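Home Buying Selling Renting Tips Contact

Getting a House Ready to Show: Household Tips
By Randi Rustad
July

Most of the work of showing a house is ordinary housework done in the right order. The tips below come from listings in Todville and the streets on the Sandberg side, where most homes are older and storage is short.

Start at the front door
Buyers stand on the step while the agent works the lockbox, and they look at whatever is at eye level. Wash the door with warm water and a little dish soap, then dry it with an old towel. Tighten the handle. If the lock sticks, puff graphite powder into the keyway and work the key in and out. Don't use cooking oil, as it gums up.

Kitchen
Clear the counters down to one or two things. Take everything off the refrigerator door, including magnets. Wipe the tops of the cabinet doors, where grease collects. For a sink with hard water marks, lay paper towels soaked in white vinegar over the marks for 20 minutes, then rinse well. Keep vinegar off marble and other natural stone.

Run the disposal with ice and a strip of lemon peel the night before. Empty the trash in the morning even if the bag is half full.

Cabinet doors that hang crooked can usually be fixed at the hinge with a screwdriver. Turn the side screw a quarter turn, close the door, look, and turn again.

Bathrooms
Replace the shower liner. A new one is cheaper than the time it takes to scrub the old one. Cut out stained caulk with a plastic scraper, wipe the joint with rubbing alcohol, let it dry, and run a new bead. Leave it a full day before anyone showers.

Put the toilet lid down for photos and for showings.

Walls and floors
Fill nail holes with lightweight spackle and a putty knife, sand lightly, and touch up with the original paint. If the original can is gone, take a chip to the store and have it matched. Old paint fades, so try the match behind a door first.

Felt pads under chair legs should come off and be replaced if they have picked up grit. Njål Ljungberg had 21 of them to change in a house on Pruvavside and did the whole job in one evening.

Closets and bedrooms
People open closets. Aim for a third of the space empty, and move off-season clothes out before the photographer comes. Leave the floor of the closet bare if you can. Make the beds tight and keep the bedding plain.

Costs
Elsa Grønli kept her receipts when she sold last year. Cleaning supplies, caulk, paint and a new mailbox came to $520. The one larger bill was $2,573 for refinishing the living room floor, and she got three quotes before she agreed to it.

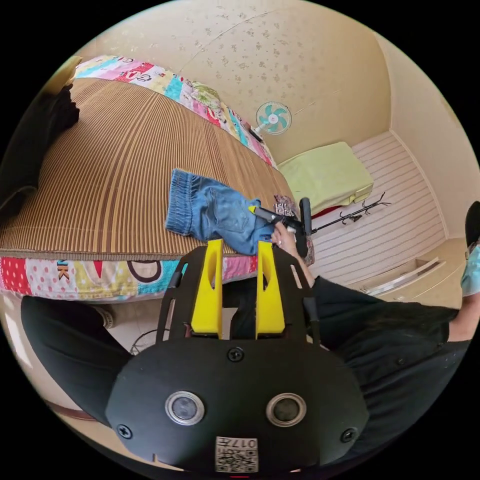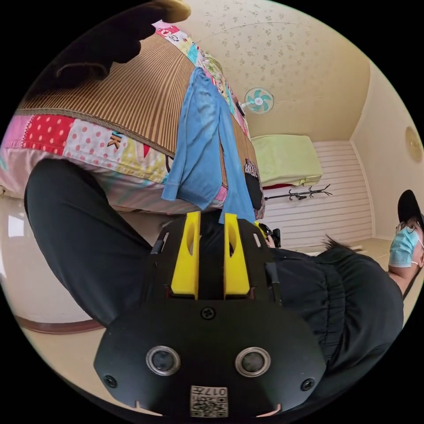
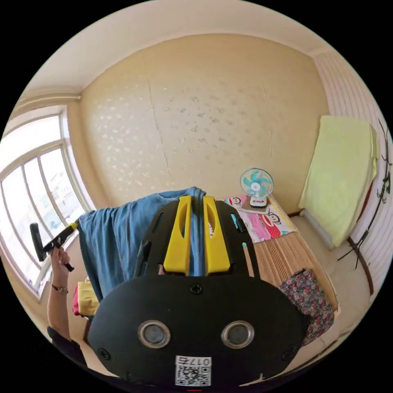 How long before the first showing should I paint?

Finish at least a week ahead if you can. The smell needs time to clear, and fresh paint marks easily when furniture is pushed back against it. Open windows on opposite sides of the house during the day, and wait until the last coat has hardened before hanging anything on it.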